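Filed under: Home Builds > Wheels & Rovers > Beginner friendly

Getting a small rover over a door threshold

24 shares · 3 comments

My little rover, Plarthorpe, could cross every room in the flat by last August and then sulked at the first doorway with a strip in it. If yours does the same, put the kettle on and we'll sort it out together — it's a gentle afternoon's work and you may well have the bits already.

Start with the wheels. Mine were 65 mm across and I swapped them for 96 mm ones, which made more difference than all my clever code put together (a bit humbling, that!). Slide the battery back until it sits over the driven axle, and strap it down snugly.

Next, the approach. Luana Vieira at our shared workshop taught me to meet a strip square on, both wheels together, so have the rover stop short, line itself up and only then roll forward. I give the motors a short push at 805 on a scale of 1,000, then drop back to walking pace once the body levels out. Try it three times with your hand hovering nearby before you trust it. 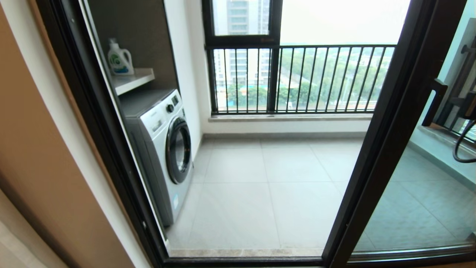 Choosing a test doorway deserves a bit of thought, and I'd go for one with a clear run on both sides and plenty of light. A balcony door does nicely: swing the glass right back, let the rover climb the marble strip, and you've got bare tiles beyond to tidy up its heading on. The grout lines run on the diagonal, so don't use them as a guide for straightness. Glass can fool a distance sensor too, so set your stopping distance by wheel turns for this bit.

If the nose still catches, raise the front castor by 3 mm and have another go. Save your settings under a name you'll remember, as I lost mine once and had to begin all over again.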